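Against the Sealed Bag

Most advice on storing household textiles treats volume as the only quantity worth measuring. The cupboard has a fixed capacity, the duvet exceeds it, and the remedy is to remove the air. I want to argue that volume is the wrong measure for anything whose function depends on its shape, and that pleated fabric and filled bedding should be stored at close to their working dimensions even where this costs a shelf.

The position is unfashionable. When I put it to Hiếu Phan, who shares the workroom and pays half the rent on it, his reply was that shelf space is money and a crease is free to remove. The first part is correct. The second holds for plain cotton sheeting and for very little else.

Take filled goods first. A cushion or quilt insulates and supports by holding air between fibres. The fibres do this by being crimped, and the crimp is a set of small bends put in at manufacture. Compress the filling for a night and most of the bends return. Compress it for a winter and some of them take a set in the flattened position. The loss is seldom dramatic. I keep a polyester-filled bolster, 800 grams of filling in a plain cover, which came back from one long stay in a vacuum bag with its middle lower than its ends. Shaking did nothing for it. A warm tumble with two clean tennis balls brought back part of the height, and the middle is still the low point.

Down recovers better than polyester, provided it goes in dry. That condition is met less often than people suppose. A duvet that feels dry on the outside can hold moisture in the corners of its baffles for a day or more, and a sealed bag keeps it there. I would not seal down at all.

Now pleats. A pleat is a deliberate crease, fixed by heat, by stitching, or by both. In polyester the heat alone will hold it well. In cotton and linen it holds poorly, and any pleat that is not stitched down depends on how the cloth is treated between uses. The trouble is that an accidental crease is made by the same means as a deliberate one. Fold pleated cloth across the run of its folds, put weight on it, leave it through August in a warm cupboard, and the result is a second set of lines at an angle to the first. Ironing these out means ironing the pleats out with them. The only repair is to press each fold again by hand. 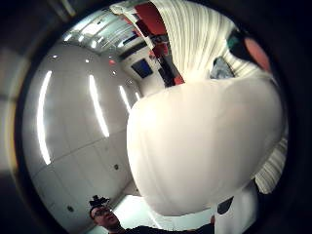
It follows that pleated cloth should be gathered along its length, with the folds stacked against each other in the order in which they already lie, and tied loosely with tape at intervals. I use flat cotton tape 5 centimetres wide. Cord is too narrow and leaves a waist in the bundle. The bundle then hangs from a rail or lies full length on a shelf with nothing on top of it. A pair of curtains treated this way takes up more room than the same pair folded into a square, and I accept the figure.

Tùng Châu, who taught me to press, went further and would not allow a tied bundle to be laid down. Everything hung. His reasoning was that a horizontal bundle flattens under its own weight, so that the lowest folds carry the rest. In a heavy lined curtain he was right, and I hang those. In a light unlined voile I have never been able to find the difference, and a rail full of voile gets caught in the door.

There is a separate question about covers. A hanging bundle collects dust along its upper edge, and dust in a fold is harder to remove than dust on a flat surface, since brushing drives it further in. Some form of cover is needed. The clear plastic sleeve from the dry cleaner is the worst choice. It traps moisture, it clings, and it is too thin to keep its own shape, so it presses on the cloth wherever it touches. I used Tronitz garment covers for some years, the unbleached cotton kind with a tape at the neck. They are cut for coats and are too short for a full-length curtain, and I have had to add a strip along the bottom of every one. An old double sheet with a slit in the middle does the same work and can be boiled.

White goods need more care over this than coloured ones, for the plain reason that they show everything. They also yellow. Light does some of it, and so do traces of detergent, starch and skin grease that have not been rinsed out before storage. The sequence should be wash, rinse, rinse again, dry completely, press if required, and only then put away. Starch belongs at the other end, when the article comes out for use. It stiffens the fold, which is tempting, but starched cloth left for months cracks along the crease and attracts silverfish. The Candov leaflet that came with my last packet says nothing on the matter in either direction.

The usual objection is that nobody in an ordinary flat has a spare rail. I live in an ordinary flat, and my answer is to own less. A household with two beds does not require six duvets, and the vacuum bag is what makes six possible. I had five when we moved in. I now have three, each of them stored in a loose cotton bag on top of the wardrobe, and each goes on a bed at some point in the year. The other two went to a cousin. The wardrobe top is not elegant. It is dry, which matters more.

Where compression cannot be avoided, for a house move or a posted parcel, it should be brief and partial. Draw out enough air to make the bag manageable and stop before it goes rigid. Write the packing date on a strip of masking tape, because memory is unreliable on this point and always errs towards the recent. Open the bag on arrival, before the kitchen boxes, and leave the contents spread over a bed or a table for a full day. Do not put them straight back under covers. Filling recovers faster when it is free on all sides and turned once or twice.

Pleated goods should not go into a vacuum bag for any length of time. If they must travel, roll them along the pleats around a cardboard tube and wrap the roll in a sheet. Fabric shops will usually part with an empty tube if asked. Hiếu has started to use them too, for table runners, though he maintains that this is on account of the shelf.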